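Birkton pun contest returns with 106 entries and a stricter definition of "pun"

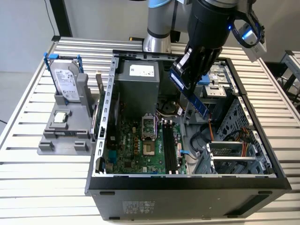

A blue memory module held over the open case of a desktop computer.

BIRKTON, November – The Birkton One-Liner Competition has released its shortlist of 50 jokes, drawn from 106 entries. The final will be held at the Bainbridge Theatre at 7:30 pm.

Entries were limited to 3 sentences. Knock-knock jokes were assessed in a separate category, as their dialogue format generally exceeds the limit.

Under the revised rules, a pun must depend on a word with at least two recognised meanings. Misspelling a word does not create a second meaning. Submissions were read aloud once, at normal speaking pace, without gestures.

"Laughter was recorded where it occurred," said head judge Åsmund Lunde. "Groans were scored at the same value."

Last year's winner, Tyra Hovland of Heserley, is shortlisted again for: "I used to be a labourer at the calendar factory, but they let me go for taking a day off."

The winner receives $500 and publication in the Fidus joke annual. Audience members may vote once, on the coloured card supplied at the door. Heckling is permitted during the interval.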